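Holtham Shared Kitchen and Workroom
Minutes of the Fixtures and Supplies meeting
2019-10-04

Present: Shih-chieh Tang (chair), Cheuk-hei Tseng (minutes), R. Peng, D. Arnedine, L. Okafor
Absent with notice: M. Brandt

1. Minutes of the last meeting

Read and accepted with one correction. Under item 3, "shelf brackets" should read "shelf liners." The file copy has been changed.

2. Matters arising

The door closer on the supply closet has been adjusted. Arnedine reported that it still catches in damp weather. Left open.

The invoice from Jirkico for the February order was paid in full. The amount was $359, which matches the purchase order. Tseng has the receipt.

The second set of keys has not come back. Tang will write to the last holder.

3. Cup and glass storage

Tang reported on the change discussed at the last meeting, to move glasses off the open counter and into wire baskets. The present arrangement has paper cups and drinking glasses standing together beside the water cooler. Okafor said the paper cups get knocked over and people then take fresh ones from the sleeve. Peng said the glasses are the larger concern, as they stand near the edge where bags are set down.

The proposal is one white wire basket for each table, with a flat board set inside as an upper shelf. Glasses go in the lower space. Paper cups stay on the tabletop or go on the shelf, depending on what the users of that table prefer.

Peng asked about the height of the lower space. Tang said a plain straight glass stands under the shelf, but the taller iced tea glasses have not been tried. Tseng pointed out that the tall glasses are used mainly at the summer lunch and could stay in the cabinet.

Okafor asked if the wire would mark the tables. Tang said the feet of the basket should be checked after a month of use, and felt pads bought if needed. Arnedine has pads left from the chairs and will bring them in.
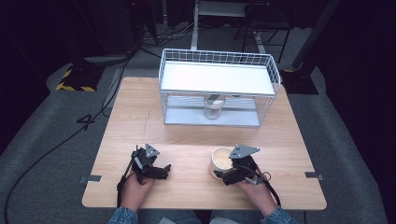

Item 3. Wire basket with inner shelf, glass in the lower space, paper cup on the tabletop.

There was some discussion of the shelf board. Okafor would like it fixed in place so that it does not slide when the basket is carried. Arnedine would leave it free so it can be lifted out and washed. Peng suggested two cable ties at the back corners, which can be cut when the board needs cleaning. Agreed to try this on one basket and leave the others as they are.

Tseng asked who will wipe out the baskets. Agreed that it goes on the closing list, under "counters and sink," and that the base panel is to be wiped along with the shelf.

Motion (Peng, seconded Okafor): that the wire baskets be adopted for glass storage in the workroom, with a review at the February meeting. Carried, all in favor.

4. Tables and floor

Tang noted that tables held down with silver tape should not be shifted without asking first. The tape leaves a residue on the carpet when it is pulled up quickly. Anyone who has to move one should lift the tape slowly from one end and put down new tape afterward.

Pencil lines on the tabletops were raised by Okafor. Some are layout lines that people are still using. Agreed that lines may stay until the end of the month and then be taken off with a soft eraser. No scouring pads on the light wood tops.

The black numbers on the floor stay. Arnedine asked that the room plan by the door use the same numbers, as the old plan goes by letters and new users find it confusing. Tseng will redraw the plan.

The gray carpet is due for cleaning. Peng has a quote from the firm used last time and will get one more before the next meeting.

5. Supplies

Paper cups: the cream-colored ones are to be reordered in the same size. Okafor asked about a heavier cup for hot drinks. Tang said the price difference was small the last time it was looked at. Okafor to get a current price.

Dish soap and sponges: enough on hand. Dish towels: Arnedine will sort the drawer and throw out the worn ones.

Silver tape: 2 rolls to be added to the order.

Budget: Tseng reported a balance of $2263 in the supplies account before this order. The order is expected to come to around $5 per user. Approved.

6. Other business

Peng asked that the cabinet labels be redone in larger print. Agreed. Peng will do this.

Brandt sent a note asking for a hook for aprons near the sink. No objection. Arnedine will put one up on the side wall, clear of the light switch.

7. Actions

Tang: write about the missing keys; check the basket feet after one month.
Tseng: redraw the room plan with floor numbers; add baskets to the closing list.
Peng: second carpet quote; cabinet labels; cable ties on one basket.
Okafor: price for heavier cups; place the supply order.
Arnedine: felt pads; dish towel drawer; apron hook; look at the closet door again.

Next meeting to be set by email. Meeting closed.

Minutes taken by Cheuk-hei Tseng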